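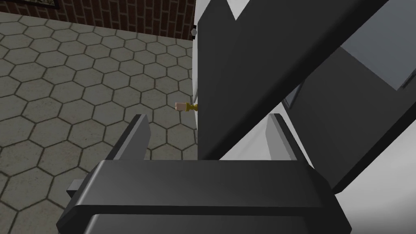 BOOKS & POETRY

The Prize at the Back of the Book

Small poetry contests keep multiplying. Who are they for?

Bukola Mohammed has entered her first manuscript in poetry contests for six years. She keeps the receipts in an accordion folder, and last January she added them up: $1,716 in reading fees. The manuscript has been a finalist twice. It has never been a book.

"I'd tell myself it was the price of a nice dinner," she says. "I don't eat that many nice dinners."

The first-book contest is now the standard way into print for an American poet without connections. You pay the fee, a screener reads some of your pages, and a judge you may have heard of picks one winner from a short stack. The press gets a book and a budget. Everyone else gets an email, usually one that mentions how strong the field was this year.

I have read a lot of those emails, a few of them addressed to me, and I have never seen one that called the field weak.

Take the Tanside Prize, run by a two-person press of the same name. Last year it drew 584 manuscripts and published one. The press says fees cover printing, the judge and the winner's check, and I have no reason to doubt it. I would still like to know how many pages of each entry got read. When I asked, the answer was that screeners "give every submission the attention it deserves." That could mean anything.

Fatima Adeyemi screened for a different contest, the Skatora, for two seasons. She was paid $300 a season and sent almost 600 poems in her first batch. She read all of them, she says, but not in the same way.

"By the second weekend you know in four lines. Or you think you do, and you don't have time to find out if you were wrong."

Defenders of the system say the alternative is worse - editors publishing their friends. Maybe so. But judges have friends too, and former students, and "blind" reading only goes so far when half the poems have already appeared in magazines the judge reads.

A few presses are trying something else. Osagie Editions dropped its contest and opened a free reading period each October, with no prize and no judge. Its print runs are smaller and its covers plainer. Whether it can last without fee money is a fair question, and the editors don't claim to have the answer.

Mohammed sent them her manuscript in the fall. She has also paid to enter the Grirnora, whose deadline was the same week.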